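Jarra térmica Tramon para servir agua fría y bebidas calientes

Acero inoxidable · Tapa con disco central · Asa negra

Si en casa o en la oficina siempre hay alguien levantándose a por agua fresca, esta jarra os va a encantar. La Tramon lleva años en el catálogo de Dralell y sigue siendo la que más nos piden para mesas compartidas, desayunos largos y salas de reuniones. Mantiene el frío hasta 24 horas y el calor durante unas 6, y lo hace sin sudar por fuera ni dejar cercos en el mantel.

Lo que más nos gusta es cómo vierte. El pico corta el chorro de golpe, así que podéis llenar un vaso pequeño sin que la última gota se vaya por el cuerpo de la jarra (¡quien tenga una vieja en casa sabe de qué hablamos!). El asa es ancha, deja sitio para cuatro dedos y no se calienta aunque acabéis de llenarla con café.

Cómo sacarle partido

Para agua fría, echad un par de hielos y un poco de agua, tapad, esperad cinco minutos y vaciad antes de llenarla del todo. Con café o infusiones, lo mismo pero con agua hirviendo. Es un gesto mínimo y se nota muchísimo a media tarde.

Soledad Manzano, de nuestra tienda de Goicoechea, la usa también para caldo en invierno – recomienda colarlo bien y no dejarlo de un día para otro.

Limpieza
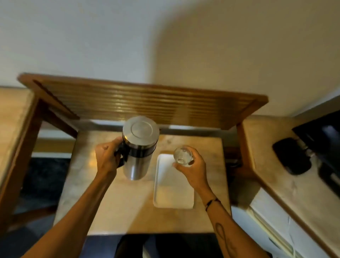 A mano, con agua templada y un cepillo de mango largo. Nada de lavavajillas ni estropajo metálico, que el cepillado exterior se raya. Si aparecen manchas de té en el interior, una cucharada de bicarbonato, agua caliente, 60 minutos de reposo y queda como nueva. La tapa se desmonta girando el disco a la izquierda, y la junta de silicona sale tirando con la uña. Guardadla siempre abierta.

Recambios y accesorios

Junta de silicona Tramon (bolsa de dos)
Tapa completa
Cepillo Gredwood de mango largo, muy recomendable
Funda de fieltro, de nuevo disponible desde agosto

Los recambios sirven también para el modelo anterior, el de asa redonda.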